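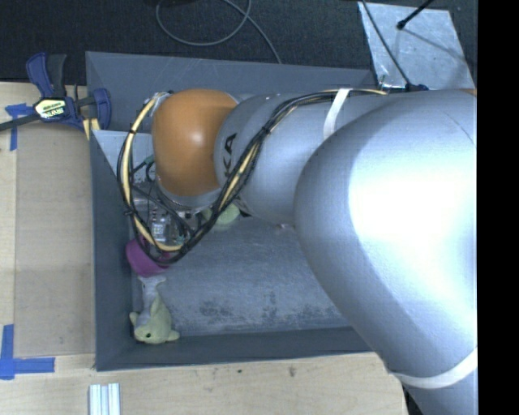
The arm over its gray bin at the Gradside workshop, with the cable loop at the wrist.

The second-hand arm at Gradside took up a corner of the shared workshop for most of a winter before it moved under its own power. It came on a pallet with its controller, a box of unlabeled connectors and a manual for a slightly different model. The members who bought it paid by splitting the cost four ways, and they had agreed on one thing it should do: pick mixed objects out of a bin and put them somewhere else.

Gradside is a members' shop in a former carpet warehouse on Lekgate. It has a wood room, a metal room, two benches for electronics and a long table that used to be for assembly and is now mostly for the arm. Members pay by the month and get a shelf. The robot project, which goes by the name Hudero, has three shelves and is often asked to give one back.

The table was the first real piece of work. The arm is heavy and stops hard, and the original top rocked on its trestles every time it did. The group rebuilt the base with cross-bracing and bolted it to the floor through the carpet. They had hoped to skip that step, and it took two weekends.

The bin is held in place more simply. A quick-release bar clamp is fixed to the table beside it, and blue painter's tape marks positions on the tabletop. Tape has turned out to be the most used material in the project. When the bin gets knocked, it goes back to the marks and the stored positions are good enough to carry on. Before the tape, a nudge meant running the whole calibration again, 15 minutes on a good evening.

Cabling took longer than anyone planned. The gripper needs power and data, and both have to travel the length of the arm and past a wrist that turns a long way in either direction. The first run was tied down tight because it looked tidy. It pulled a connector out of the gripper board on the second day. The present version is held to the arm with cream straps and leaves a wide loop of black and yellow cable hanging at the wrist. The loop looks like an oversight to people who visit, and it has needed no repair since it went on.

It does get in the way. On low reaches the loop hangs down toward the objects, and a light item can be pushed along the bin before the gripper gets to it. The group has tried a spring return made by Mansour, a small supplier of cable guides, and took it off again when it fouled the wrist. A shorter loop is next.

Then there is the question of what to pick up. Wooden blocks were easy and told the group very little. Soft toys are harder. A plush animal has no fixed shape, it folds when squeezed, and it can lie in the bin in a way that hides most of it. Cups bring a different problem, with a rim that can be gripped and sides that slip. Members now bring in whatever their children have outgrown, and the contents of the bin change from week to week.

The log book on the shelf records every attempt by hand. By 16th May it held 505 entries. Most of the early ones are misses. The later pages are better, although toys lying against the sloped walls of the bin are still dropped more often than those on the flat floor.

Two changes are planned before the shop's open evening in July. One is a proper cover for the gripper electronics, which are exposed and collect lint from the toys. The other is a second bin, so that objects can be moved across and back again without a person having to reset them. The clamp for it has been bought. The table space is still being discussed with the members who use the other end for glue-ups.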